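FOR IMMEDIATE RELEASE
8/17/22

Viltov Launches the Celtora Laundry Basket, Which Is Green

PRYOR – Viltov, the household goods company, today announced the Celtora, a plastic laundry basket for people who fold their clothes on whatever flat surface is closest. It comes in one color, bright green. A second color was discussed at length and the discussion is over.

The Celtora goes on sale this August in 22 stores, including the Viltov shop in Zelham. The first run is 1000 baskets.
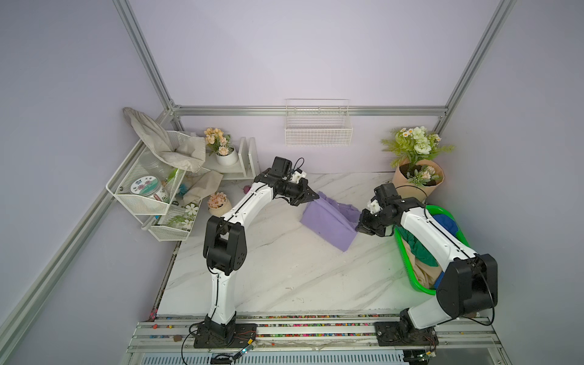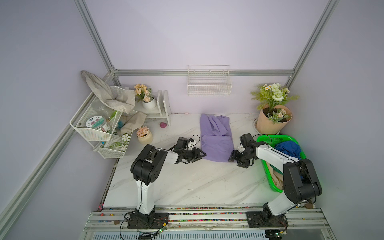
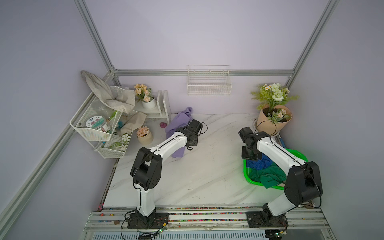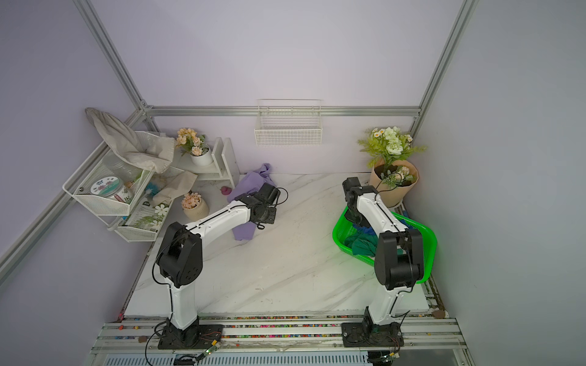

Purple cloth on the table, green basket to the right of it.

Viltov asked its customers what they dislike most about laundry, and 1733 of them wrote back, several at a length the company had not planned for. Washing barely came up. The complaints were about the part after the dryer, when the clean clothes sit in the basket until somebody needs the basket. A folding table also has a way of turning into a shelf. A rack in the back corner gets a beige cloth thrown over the top, then a potted arrangement of peach artificial flowers moves in next to it, and the shirts have to make do with the middle. The Celtora was designed for that remaining space. It will not fold anything, a point the company was asked to put in writing.

Each basket comes with a card showing 3 ways to fold a T-shirt. Viltov staff tested all of them and have gone back to the way they did it before.

Baskets may be returned to any Viltov store, preferably without the socks.

Press inquiries: Viltov press desk, Pryor. Sample baskets are available on request and do not need to be sent back.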